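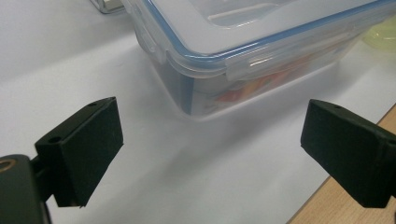
Kanako Takagi had rice on the stove when I called, so our first ten minutes were mostly her yelling "hang on!" from across the kitchen. She runs Wada, a lunch club that feeds 30 people out of her own house in Bodness, and I've wanted to talk to her forever.

"I started because I was sick of sandwiches," she told me. "My neighbor Dede was too, so I cooked double." That was September, and by spring she had made nearly 200 lunches (she writes every single one in a notebook!).

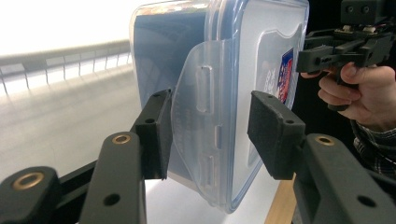 What goes in on a bad day

I asked what she cooks when she's tired. "Eggs. Always eggs — and whatever pickles I've got." Her cucumber ones take a night in the fridge with vinegar, sugar and a little ginger, and she says the cheap vinegar is fine.
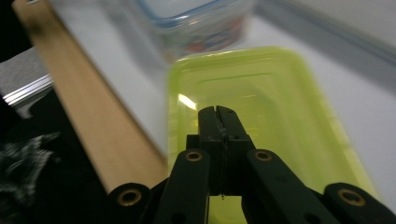
She's pickier about rice. She lets it cool with the lid off before she packs it, and she won't budge on that. "Dede tried to rush me once," she said, laughing. "He got mushy rice and he ate it." Then the timer went off and she had to run.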